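Home & Money
4 min read

The case for buying the boring one

My last washing machine had 27 programs. I used 2 of them. When the control board failed, the repair quote was more than half the price of a new machine, and the part was on back order from Giltix until January. I bought a used machine with a dial on the front and have not missed the other 25.

I think most of us are paying for features we don't want, and then paying again when those features break. A kettle needs to boil water and shut off. The one in my sister's kitchen, a Fudis, also connects to her phone. She set that up once, on the day she bought it. Last spring the app stopped working on her phone, and the kettle began to blink every few seconds to say it had lost its connection. It still boils water. It also blinks all night.

Stores will tell you that people ask for these things. I sold appliances for six years and I don't remember many customers asking for them. They asked if the thing would last and if it would fit. We were told to walk them toward the model with the screen, and the screen was easy to demonstrate on a sales floor. You can't demonstrate a good bearing in two minutes.

The usual defense is choice. If you want a plain machine, buy a plain machine. But the plain ones are getting hard to find, and where they do exist they are often the cheapest on the shelf and built that way. What I want is a plain machine made well, and I would pay more for it. When I last shopped for a range, the only one at Skyrme without a touch panel cost $731, and it was a floor model with a dent in the side. I took it. The knobs pull off for cleaning and I expect I can replace them myself.

There are features worth having. An automatic shutoff on an iron is one. A decent timer on an oven is another. Those do a job, and they keep doing it without an account or a password. My test is simple: if the extra part fails, does the main part still work? If the answer is no, leave it in the store.

Repair is the other half of this. A label on the box should say how long parts will be sold and what the most common ones cost. We put mileage on car windows and calories on cereal. A shopper who could see that a door latch costs $6 on one machine and ten times that on another would choose differently, and the makers would notice. I don't see why it would need much of a law. A large store could ask for it tomorrow.
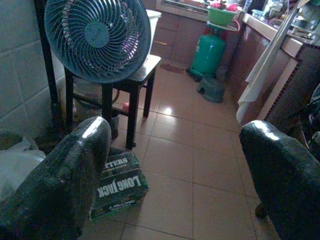 Marlow wrote in to say that the label idea won't help if the parts are listed and then never in stock, and that it took a whole summer to get a gasket for a Flusum dishwasher that was still under warranty.

Recent in Home & Money
What a service contract covers
Renting a carpet cleaner versus buying one
When to give up on an old fridge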